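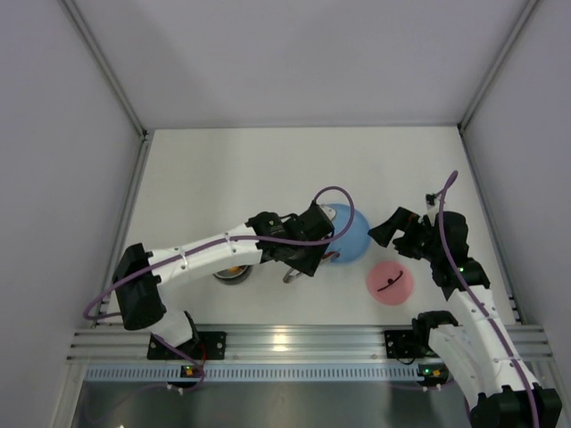
Geneck Bench Systems — Set-up and Support Team

Edivska two-arm bench kit
Section 8: Mounting the arms, cables and first table task

Rev. Jul 25, 2019. Replaces the loose sheet that came in the early boxes. If you still have that sheet, bin it, the rail torque on it was wrong.

Before you start

Enclosure walls up, tabletop in, rail fixed along the front edge (Section 7). Mains off. Controller unplugged, not just switched off.

You need: the hex keys from the accessory bag, cable ties, a soft cloth, the bowl and plate from the tableware bag. Two people for the lifting if you can get them.

CAUTION — Arms are not held up when power is off. Joints go slack and the upper link drops. Keep a hand under it until the base is clamped and the arm is folded down.

8.1 Fitting the base plates

1. Wipe the rail grooves. Swarf in there stops the clamps seating.
2. Slide the left base plate on from the left end. Clamps loose at this stage.
3. Same for the right, from the right end. Don't cross them over, the plates are handed.
4. Set the gap between plates with the spacer bar. Narrower than the bar and the elbows can meet over the middle of the table.
5. Nip up the front clamp on each, then the rear, then back to the front. Final torque is on the label inside the lid.
6. Push each plate sideways, firmly. No movement at all. If it creeps, slacken off and start again from step 1.

Note: the perforated strip under the rail is not a fixing point. Leave it alone. Please don't hang the controller off it.

8.2 Arms onto plates

1. Offer the arm up with the shoulder joint folded.
2. Four bolts, finger tight, then in diagonal pairs.
3. Move each joint by hand through its travel. Should be smooth. A click at the wrist is normal on new units, a grinding noise isnt.
4. Fit the grippers. Fingers closed while you do it.

8.3 Cables

The purple cable is the gripper cable. One per arm.

1. Plug in at the gripper end first. Push till the collar seats.
2. Leave a loop above the wrist. A proper arc, enough for the wrist to turn both ways without pulling. Most of the faults we get sent back are a cable pulled tight here.
3. Run it back along the white link and tie it. Snug, so the cable can still slide a little under the tie.
4. Down past the shoulder to the base. Keep it outside the joint.
5. With power still off, swing the arm to each end of its travel and watch the cable the whole way. Anything snags, re-tie.

CAUTION — Do not shorten the loop to make it look tidy. It looks untidy. Leave it.

8.4 Power up

1. Hands, sleeves and tools out of the enclosure.
2. Controller on. Wait for the self-check, 23 seconds.
3. Check the lights against the card in the lid. Green on the wrist means the gripper is talking to the controller.
4. No wrist light: power off, reseat the connector, try again. Still nothing, quote fault 61 when you contact us.
5. Run HOME from the menu. Left arm moves first, then right. Stand back from both.

8.5 First table task

Uses the Brolomby routine, already loaded. Slow speed only for the first run.

1. Blue bowl near the centre of the table, within reach of both grippers.
2. Pink plate in front of it and a bit to the right, between the arms.
3. Thin black utensil across the middle of the plate, on the diagonal. Square on is harder for the right gripper to pick.
4. Select Brolomby, then SLOW, then START.
5. The left arm should come over the bowl with its wrist above the rim. Right arm comes in from the side with the finger pointing at the bowl. If either one touches the tableware on the approach, press STOP and go to 8.6.
6. Let it finish. Do not reach in to straighten the plate — press STOP first, every time.

Note: other bowls will work but teach them seperately. Very shiny ones give trouble.

8.6 If the positions are off

Both arms off by the same amount: tabletop has shifted. Push it back against the rail, run HOME again.

One arm off: check that base plate first (8.1 step 6). Then the wrist bolts.

Off only at the far end of the reach: load the Shiferaw offset file, menu item 1665, and repeat 8.5 from the top. Takes nearly 8 minutes. Don't lean on the bench while it runs.

Gripper closes but drops the utensil: clean the finger pads with the dry cloth. No solvent.

Set-up queries to Georges Tannous, Set-up and Support. Have the serial number ready, it's on the underside of the left base plate, so best to write it down before you do 8.1.

Section 9 covers teaching your own moves.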